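How I get black clothes looking black again

I own far too much black. Jackets, a tote bag, an apron, three cardigans that are basically the same cardigan. Black hides coffee beautifully and shows absolutely everything else, so over the years I've worked out a little routine for freshening up the heavier stuff (twill, drill, canvas, that sort of thing) without putting it through the wash every time.

What you'll need

A flat table in good light
A clothes brush with firm bristles
A lint roller (mine's a Vernero, any will do)
A clean face washer
100 ml white vinegar mixed with 100 ml cool water
A towel you don't mind getting grubby

Step 1: Shake and empty

Take it outside and give it a proper shake. Turn the pockets out while you're there. I once brushed a tissue into the lining of a jacket and was still finding bits of it in July!

Step 2: Lay it flat

I like a pale table for this, as the colour shows up every bit of fluff that comes off and I can tell when I'm getting somewhere. Smooth out the big panels first with your hands and let any thick folded parts sit up on their own. They don't need squashing.

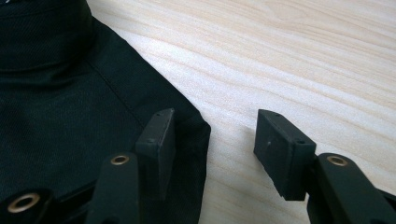
Step 3: Brush with the weave

Look closely at twill and you'll find faint diagonal lines. Brush along them in short strokes, then go down each seam with the corner of the brush, where the grey fuzz loves to hide. Roller last, for the cat hair. If I start with the roller I go through half the sheets.

Step 4: Sponge the shiny bits

Dip the face washer in the vinegar mix, wring it out hard and dab at any spots that have gone shiny. Try an inside hem first, please. Slip the towel underneath so the table stays dry.

Step 5: Hang and leave it

Somewhere airy and out of the sun, on a wide hanger. Mine usually go on the back of the laundry door overnight, and the vinegar smell has gone by breakfast. Bags I stuff with the towel (a dry one!) so they keep their shape.

If it still looks tired after all that, it's probably faded, and you're into dye territory. I'm halfway through a go at that with the apron and will write it up once my sink is white again.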